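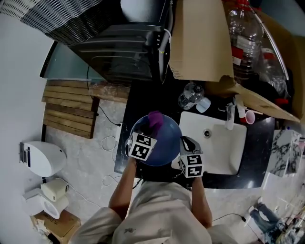
**To:** Drasora demonstration list
**Subject:** Re: Acceptance rules for the sink and bowl task
**Date:** Wed 5 August

Colleagues,

The Plekville site wrote to the list with three questions on the sink and bowl recordings. The message is quoted in part, with replies from the data office placed after each point.

> We have uploaded 1,373 demonstrations for the sink and bowl task, all made with the hand-held grippers. The checker has accepted 956 of them. Most of the others carry the code "marker lost." Operators report that the cube on one gripper is often turned away when they reach down to the basin with the jaw pointing up. Are these recordings to be repeated?

Not all of them. The checker now in use rejects a demonstration if either cube is lost at any point. That rule was written for the shelf task, where the hands stay high, and it is too strict for work at a counter. From the next release a short loss will be accepted while the gripper is not holding anything. A loss during a grasp or a release will still be rejected. Please keep the original files on the site server until the new checker has been run over them. Files already deleted should be reported by session number so that the totals can be corrected.

> The instruction sheet says that the bowl should be steadied with the left gripper while the cloth is taken with the right. Two of our operators are left-handed and have been doing the reverse. Their work is clean and rather quicker. May it be kept?

Yes. Please enter "reversed" in the hand field of the session sheet. Both forms are useful for training, but they must be told apart, and at present the field is blank in most of the Plekville sheets. The bowl may be steadied by pressing on the rim or by closing the jaw on it. Either is acceptable, provided that the same method is kept through the whole demonstration.

> Finally, we would like to know whether the counter should be cleared between sessions. The Melnyk site appears to clear everything. We have left cups, bottles and boxes where they stood.

The counter should be left as it is found. The Flotach trials were recorded on bare counters, and the policy trained on them performed poorly once ordinary household items were placed near the sink. Objects may be moved between sessions but should not be moved during one. The only firm requirement is that the space over the basin and the bowl be free for both hands – cables included. The Melnyk site has been asked to follow the same practice.

Two further matters apply to all sites.

Each operator should stop after 20 demonstrations and rest before the next set. Grip force falls off toward the end of long sets, and the recordings show it.

Remote-control sessions on the same task will begin in September with 6 operators. Sites wishing to put a name forward should reply to the data office directly and not to the list.

Data Office
Drasora Project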